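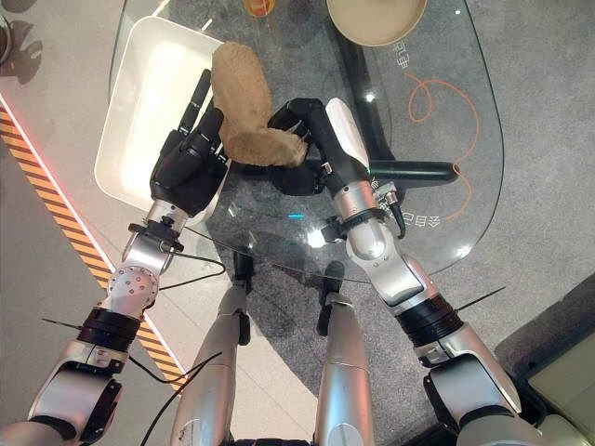
Our group at Otbridge is looking for participants for a study on how people judge the handling of soft objects by a two-handed robot. The method we are testing is called Pronance. In this method, a person watches short recordings from the head and the wrists of the robot and marks the moment when, in his or her opinion, the grip becomes good or bad. Soft things are difficult for such judgement. When a hand is at work on a fuzzy tan object over a glass table, as in the head view, the hand can hide exactly the part which matters. For this reason each participant sees the same handling from more than one side.

In our first round we collected 1000 marked recordings from a small number of colleagues. The result was interesting for us: people without robot experience placed their marks closer to each other than the engineers did. We would like to know if this remains true with a larger group, and the new round will have 2000 recordings. 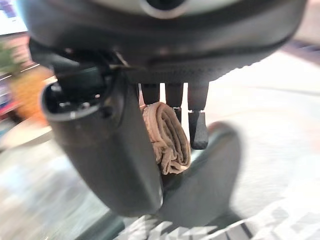 Do I need to know something about robots before I apply?

You need no such knowledge, and half of the places are kept for people who never worked with a robot. We ask only for normal or corrected eyesight and a good understanding of written English.

What you will do

You come to our laboratory in Otbridge for one morning or one afternoon. After a short training with the marking program you work alone at a screen, in five blocks with a pause between them. You press one key when you think the grip is secure and another key when you think it is failing. There are no right answers and we do not measure your speed. At the end there is a short talk with a member of the team about how you decided.

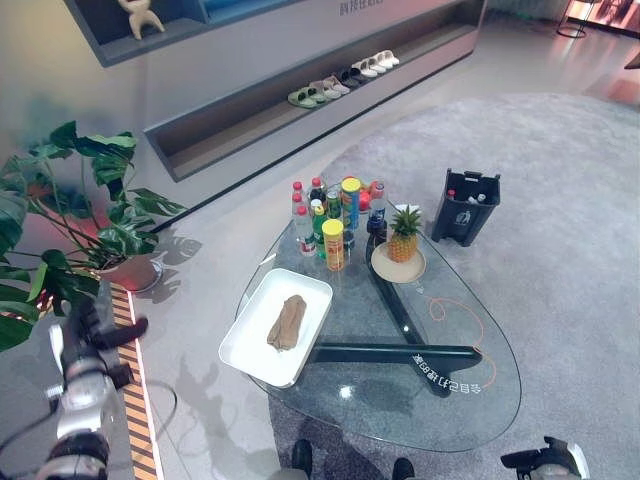

Table set-up with drinks, a pineapple and a folded cloth in the white tray.

Some recordings are made from the head and give a wide view of the table. Others are made close to the fingers, and in these the picture moves a lot. We compare the marks from both kinds, and we look especially at the cases where the same person changes the opinion between them. 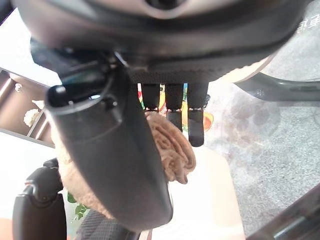 These changed opinions are later given to the program which learns to plan the grip. In the first round there were 178 of them - more than we had expected - and they were the most useful part of the data.

Conditions

Participants must be 18 or older. You receive a shopping voucher and your travel inside the town is paid back. You may stop at any time and you keep the voucher. Your marks are stored under a number, without your name.

How to apply

Please write to Iwona Wieczorek at the Pronance study desk and tell us if mornings or afternoons suit you better. Questions about data protection go to Gwenllian Watkins. Places are given in the order of application, and the sessions begin in January.

Related items
Pronance: notes from the first round
Research assistant, Carrilho laboratory (part time)
Gisport call for student projects
How to find us in Otbridge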